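Reading time: 4 min
Lists > Robotics club > Messages > October

Subject: Re: table-clearing task, progress and a plea
From: Usha Lobo

On the club list, Thomas Zuccaro wrote:

> Evening all. Quick round-up from the home task group. We now have 574
> demonstrations of clearing a messy table by hand-held gripper, and
> Samira thinks we can reach 1126 before the Catholm open day. At that
> point I would like us to commit. My proposal is that we drop the
> peg-and-block entry and put Table Clearing down as our main event.
>
> The policy (we are calling it Drirnia, sorry, Mahfuz won the vote)
> already picks up cans and boxes in the workshop. I see no reason it
> can't do a real kitchen table by the day. Any objections, please speak
> now.

Speaking now, then.

I don't object to the task. I object to the word "already". I was there for the workshop runs and what Drirnia picks up is the same red can and the same two boxes, put down by one of us, right way up, with a hand's width of clear bench on every side. We choose where they go. I've done it myself: you nudge the can a bit to the left because you know it likes it there. Then we write down a success.

Compare that with what the home group has been collecting. I went through a batch of it last night and these two are from the same table.
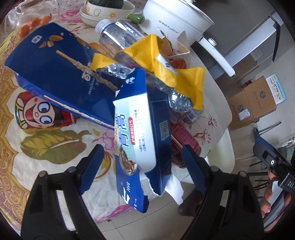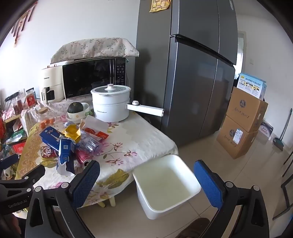
My trouble is with the wrappers. A can is a can. It has one shape and the fingers close on it or they don't. Clear crinkly plastic has no shape to speak of, it shines, and our depth estimate goes to porridge over anything see-through. Thomas, you said in the summer that more data would sort this out. We had 500 demonstrations when you said it. We have 574 now and I can't find anyone who has tested on a wrapper at all. If there is a run somewhere on the shared drive that I've missed, send me the folder name and I will happily eat my words.

Next thing. Who decides what is rubbish? A person clearing up knows that a torn toothpaste carton goes in the bin and the fruit stays put. Drirnia doesn't know that. It has seen a lot of people reach for boxes and cans and has learned to reach for boxes and cans. What does it do with a full can? What does it do with a box that still has biscuits in it? I asked this at the last meeting and was told "edge case". In my kitchen it's most of the table.

Then the scoring. The draft rules (page two, if you have Kaisu's copy) give points for items in the bin and take points away for anything knocked on the floor. They say nothing about things that were meant to stay. So a robot that throws away somebody's oranges scores the same as one that throws away the packet. I've written to the organisers about this and have had no answer. I don't think we should pick our main event until we do.

I'd also like to know how many homes the 1126 will come from. If the answer is two, with the same bin stood in the same spot each time, then I'd sooner have a smaller number from more tables. Even swapping the tablecloth would tell us something. The bench in the workshop is plain grey and I have a nasty feeling that half of what we call "finding the object" is "finding the bit that isn't grey".

What I'd suggest:

Keep peg-and-block as the main entry. It's dull and we are good at it.

Run 20 trials on a table laid out by a person who hasn't seen the code. Kaisu has offered. No nudging, no restarts, and write down the failures as well, with what went wrong in plain words.

Put at least one wrapper and one thing that must stay in every trial.

If it does well on that I'll second the proposal myself and carry the Kauppinen arm to the van. (The arm's wrist is still loose, by the way. I tightened it after the last session and it had worked free by the end of the evening. Somebody please order the proper washers from Vorkier and not the ones from the drawer.)

To the home group: the recordings are good and clear, and the new labels are a big help. None of this is aimed at you.

Usha

Comments (3)

Mahfuz Kanagaratnam: For the record it was a fair vote. I agree about the wrappers. I did try one in September, it stuck to the finger pad and wouldn't drop. Didn't save the run.

Samira Aoun: Four homes so far, two more promised. I can ask people to move the bin.

Thomas Zuccaro: Fine, 20 trials. But I want it noted that peg-and-block came fifth last year. Kaisu, are you free after six?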